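Workshop notes, hand rig
Jul 16, 2021

Got in late, the unit was boiling, doors open all day. Writing this up quick before I forget which screw went where.

Wrist first. The Zorholm coupling had worked loose again, same as last week. Stripped it, cleaned old threadlock off with a pick, new threadlock, nipped up. Left it 2 hours like the bottle says. Meanwhile did the cable. It was rubbing on the fitting every time the wrist rolled past halfway, you could see the shine on the sleeve. Re-dressed it with a bit more slack in the coil and one tie in place of the three. Rolls all the way over now with no tug. Keep an eye on it.

Fingers. Index still lazy on closing. Swapped the tendon for the thicker stuff and it's WORSE, drags in the guide. Put the thin one back. Think the guide wants opening out a touch but the only drill that size is blunt and the good set is at Zurelthorpe with everything else I need. Ordered nothing yet.

Thumb fine. Don't touch the thumb.

Controller. Ran the Ghorbani board off the bench supply first, limit turned right down, then the proper one. Fan noise is back. Logs stop dead at line 443 both times I pulled them, no error, just stops. Buffer? Card? Tried a different card, same place, so not card. Somebody who knows serial please have a look, I've left the log on the shared drive under Gredano / hand / dead_logs.

Homing routine: changed the order so the wrist homes before the fingers. Should of done that months ago. The old way round it curled up first and then swung, and anything under it got swiped off onto the floor.

Bricks. Carpet board is staying. Bare table was hopeless, everything skates off as soon as a fingertip lands. On the carpet stuff the bricks stay roughly put and if the hand comes down a bit heavy there's some give. Green baseplate sits on the front of the board, loose bricks behind. Mix the colours up every time you reset, don't sort them, the camera side gets lazy if all the reds are together.
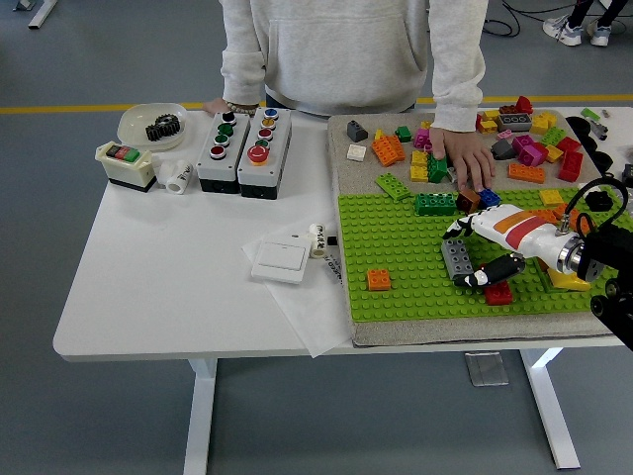 Button boxes and the light switch stay on the left half for the press tests, not started those yet. Want single finger pressing sorted before we go near the mushroom button, it needs a proper shove and I don't trust the index. Rocker switch first, it's lighter.

Grasp runs: 10 goes at a 2x4 brick stood upright, slow speed. Good pinch when it comes in square. When it comes in at an angle the middle finger gets there first and tips it. Tried closing the middle later, better, not cured. Saved as slow_b. Dont overwrite slow_a, it's the only one that does the flat bricks.

To do
- open out index guide (fetch drills!!)
- log thing
- sort the cables on the floor, I've nearly gone over twice
- label the tendon reels
- press test mount, before August if poss

Kettle's tripping the ring again when the compressor's on. One or the other please.

Comments

benchrat: re the logs, check your baud matches at both ends, ours did exactly that

tinsnips: I've got a drill set you can have till yours turns up, blue box under the lathe

benchrat: also whoever has the threadlock, put it back

Recent entries
Hand rig: wrist coupling, first go
Gredano bench supply repair
Compressor drain and belt
Carpet board, how it's wrapped

Gredano shared workshop notebook | Contact | Back to top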